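March 3, 2019
Kitchen set, collection run for Drultotau. Driving: Rogelio. Notes: Lorna D.

Target from Eduardo's plan is 300 episodes of "put the pieces back together on the board". We started after lunch and I still don't believe the number means much. Rogelio is good at this now, too good, and he does the same approach nearly every time: come in from the right, pinch from the top, lower. A model trained on this will learn Rogelio.

Threw away 16 episodes so far. Most were fine on the task and bad on the log, the two arms' clocks drifting apart after a pause. Hassanpour's script is meant to catch that and doesn't. I went back and checked by hand.
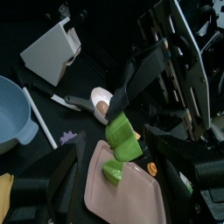 Wrist view, green piece held over the pink board, the other one still lying on it.

Going through the wrist views, two complaints. First, the light is too dim. The white pan and the knife block give highlights and the black table gives nothing, so the dark fingers get lost against it. Crisóforo says the network will cope. Maybe — he said that about the drawer task too, and we re-recorded the lot in the end.

Second, clutter. The plan says "varied background", and what we do is leave the pan with the egg, the pot and the knife lying about and call it varied. They hardly move between episodes. I asked for a reshuffle every 15 episodes and got a shrug. Did it myself for the last block.

Labels: "success" is still whatever the driver says it is. I had Florante score a batch blind and he disagreed with Rogelio on a fair few, mainly where the piece ended up on its side. Need a written rule before April or the labels are worthless.

To do
— lamp on the left, retake 2 test episodes, compare
— ask Hassanpour about the clock check, again
— someone other than Rogelio to drive tomorrow
— Eduardo to say what counts as done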